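Spring air rifle won't hold zero, driving me up the wall

Kagiso Nkosi
Hiya all, hoping one of you can save my sanity. I've got a second-hand .22 springer with a Zarkis scope on it, and I shoot it on the club range at Salinas most Sundays. It starts off lovely, nice tight groups, and then after a tin's worth of pellets it has wandered off low and left. I dial it back in, all good, and the next week it's off again! I've tried three kinds of pellet and had the barrel cleaned. Is the scope knackered or am I missing something daft? I don't want to spend another 100 quid on glass if it's just a loose screw somewhere.

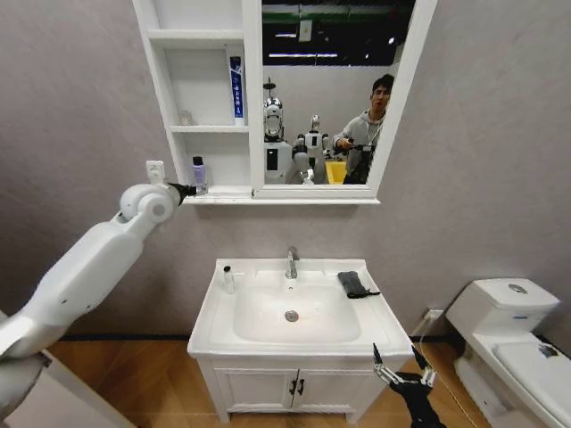
Mirror cabinet and white sink vanity

Lanesis
Loose screw would be my bet, mate. Springers kick both ways, forward as well as back, and that shuffles a scope along the rail a hair at a time. Put a thin pencil line on the rail right behind the rear mount, shoot 78 pellets or whatever's left in the tin, then look at the line. If there's a gap, your mounts are creeping. I had the very same thing and a one-piece mount with a stop pin sorted it (you want the pin sat in the little hole on top of the action, if yours has one). Check the stock screws while you're at it, the front ones on mine work loose all the time. Snug is plenty, don't lean on them or you'll chew the heads up. And do all of it with the rifle unloaded and uncocked, obviously. 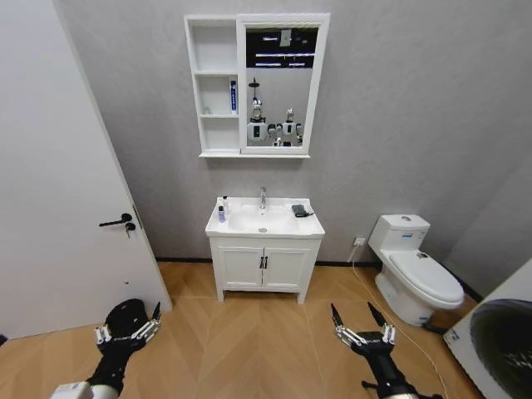
Do I need to zero again after swapping the mounts?

Always, even if the scope looks as if it has gone back in the same spot. Start close in on a big bit of card, then move out to your usual distance.

Forkeo
Get a pcp, springers are more bother than they're worth. Mine's had 200 shots through it this month and hasn't budged.

Kagiso Nkosi
Ha, cheers Forkeo, you buying? Lanesis, I did the pencil line and there's a gap you could post a letter through! Well, nearly. One-piece mount is ordered and I've nipped up the stock screws, and two of them were barely holding. Will report back once I've had it down the range.

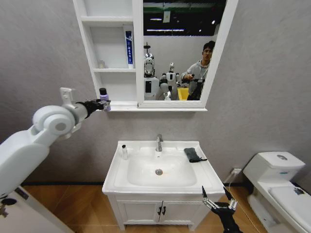 Small purple bottle with a black cap, by the open shelves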